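Saturday, November 8, 2025

Up at seven, porridge, out of the house by half past eight. Bus to Boltdale was on time for once. I had the key from Sólveig Thoroddsen in my coat pocket and checked for it at every stop.

I've been putting this room off since we got back from holiday. We have it until the end of November and after that Lelgate want the whole floor handed over clear, fan, cabinet, desk and all. Asger Juhl sent the inventory on Thursday. It runs to 156 lines and a fair number of them are things like "cable, misc." I printed it at home and it came out very small, so I'd underlined the furniture in blue before I left.

The morning

Started with the windowsill and the ledge, as that's where everything ends up. People come in, put a bag down and forget it. My rule for today was that I wouldn't open anybody's bag, only move it, and a note would go round on Monday asking people to collect. Tsion Tilahun rang at ten to ask if her scarf had turned up. It hadn't. She's fairly sure she left it on the back of a chair in the last cold week, so I said I'd keep looking.

The fan is the awkward one. It takes up the middle of the floor and the pole doesn't shorten, or I couldn't see how. I'd written "loft" beside it on my list, but the loft stairs at Vestergaard are narrow and I don't much want to carry it up them. Steinar Sveinbjörnsson might take it. He complained all through the summer about his kitchen.

The wooden chair with the orange-brown seat is staying with us. I've liked that chair since the beginning. The round white tray that was on the floor by it can come too, once the small bits on it have been sorted. I put it down in my list as "tray, keep". 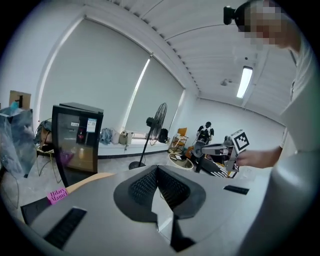
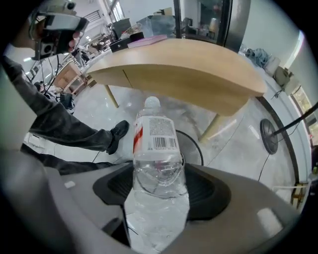 The desk

Left this until after lunch, which was a cheese roll and an apple. It's a decent desk, light wood, with a rounded front edge and legs that splay a bit. Asger has it down as going to the shop on the corner. I'd argue for keeping it. The rounded edge is kind to the hip if you're forever walking round it, and the one I have at home is square and has given me bruises.

The trouble is what lives on it. The pink box and the little black box I've written down separately, and the clear plastic storage container I'll use for whatever is loose. Oddur Dalsgaard always said you should clear a desk from the back to the front, so that you aren't reaching over things. I tried it his way and it was slower, but I didn't knock anything off.

Water bottles are their own problem. People open one, put it down and then won't trust that it's theirs. I'm going to buy a marker pen and leave it by the door. Any bottle without a name on it at the end of the day gets tipped down the sink and the plastic goes in the recycling. I told Tsion this on the phone and she said it was harsh.

The cabinet

Glass-fronted, dark frame, heavy. I'd hoped to empty it in an hour and I got two shelves done by three o'clock. Wrapped the breakable things in newspaper and wrote on the outside of each one, after last time, when we unwrapped every parcel twice. I stopped when I ran out of tape. The shop had only the brown paper sort, which doesn't hold in the damp, so I'll bring a proper roll from home.

Fourteen boxes were promised by Skurerel and eight came. Rang them and got a recorded message about weekend hours. I'll try again on Monday. If the others don't arrive I can use the banana boxes from the greengrocer, though they have the hole in the bottom and small things go straight through.

Money: the van is 3,000 kroner for the day including the driver, which Sólveig thinks is too much. I think so too, but the other one couldn't do a weekday. Booked it.

Evening

Home by five, dark already. Rang Steinar and he does want the fan — he'll fetch it himself, which saves me the stairs. He asked if the chair was going as well and I said no.

Soup and the end of the loaf. Went through the inventory again with a pencil and found the cabinet on it twice, once as "cabinet" and once as "display unit". Wrote to Asger about it. No sign of Tsion's scarf.

Still to do: tape, marker pen, ring Skurerel, the note about the bags, bottom shelves of the cabinet, ask Sólveig whether she wants the key back before Wednesday.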